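Rukmont: Küchengeschirr in Einheitsgrün soll Ordnung schaffen — Zweifel bleiben

Ein grünes Sieb, eine grüne Tasse, dazu der Rest der Grundausstattung möglichst im selben Ton: So stellt sich der Haushaltswarenhändler Gritus die aufgeräumte Gemeinschaftsküche vor.

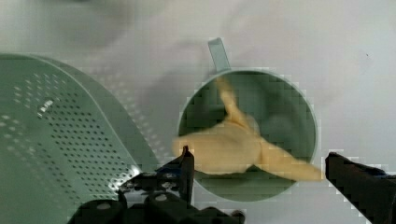
Seit Februar steht das Konzept im Wohnheim Rukmont auf dem Prüfstand. Zwei Küchen wurden umgestellt, das alte Geschirr wanderte in den Keller. Jede Etage bekommt eine Farbe, und was die falsche Farbe hat, gehört woandershin. Gritus verspricht weniger Suchen, weniger Streit und schnelleres Aufräumen am Abend.

Belegt ist davon bislang wenig. Der Händler verweist auf eine Befragung unter 200 Bewohnern seiner früheren Projekte, nennt aber weder die Fragen noch die Zahl der Antworten. Auch ein Vergleich mit Küchen, in denen alles beim Alten blieb, fehlt. Dass frisch eingeräumte Schränke ordentlicher wirken als solche, die seit Jahren niemand ausgemistet hat, dürfte kaum überraschen.

Csaba Kovács, der im Haus wohnt und den Küchenplan der grünen Etage führt, bleibt vorsichtig. »Ein Sieb kommt nicht von allein zurück in den Schrank, nur weil es grün ist«, sagt er. Nach fünf Wochen fehlten bereits erste Teile. Ob sie auf einer anderen Etage gelandet sind oder in den Zimmern stehen, wisse er nicht.

Hinzu kommt der Preis. 489 Euro verlangt Gritus pro Küche, Lieferung inbegriffen — Ersatzteile werden gesondert berechnet und sind nur über den Händler zu haben. Wer eine Tasse in abweichendem Grün nachkauft, unterläuft das System schon wieder.

Die Hausverwaltung Rothe will im Sommer entscheiden, ob die übrigen Etagen folgen. Nach welchen Kriterien, ließ sie auf Anfrage offen. Das alte Geschirr bleibt bis dahin eingelagert.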